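Hadcombe Bedside Cabinets: Progress Report to the Kimaro Fund
August 19, 2022
Prepared by Mwende Lukumay

Work since the last report

The grant has now paid for 22 bedside cabinets for the short-stay rooms at Hadcombe. All of them are on site. We chose the grey model with one drawer and a round metal knob because the residents who tried it in February could get hold of the knob without help. The older white units from Caren had a recessed grip and were often left half open.

Thirteen rooms are finished. The rest are waiting for the floor to be cleaned and for two beds to be moved, which Ilir Omerović expects to complete by the end of the month.

Use of the drawers

Residents told Caroline Kioko that they wanted somewhere to keep snacks out of sight, with the top left free for a drink, a bowl or a piece of fruit. We have asked room staff to keep to this when they set up a room. Packets go in the drawer and anything eaten fresh stays on top.
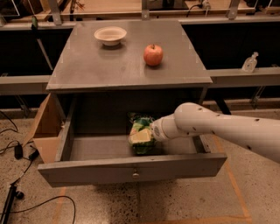 The drawer is shallow, so tall items such as flasks will not fit and have to go on the shelf by the door. Erasto Kirui has looked at deeper drawers from the same supplier. They would add 800 pounds to the cost of the remaining rooms and we do not recommend them.

Two problems were reported. The tops mark easily and need wiping daily, and the drawers on four cabinets were stiff on delivery. Erasto has waxed the runners on these and will check them again next month.

Spending

We have around 2000 pounds left of the furniture budget. Kanini Masanja proposes to put part of it towards reading lamps for the Lilia wing, where the ceiling lights are poor. We would need your written agreement for this, as lamps were not in the original application.

Next steps

Finish the remaining rooms, collect comments from residents in the Lilia wing, and send you the final invoices with the closing report.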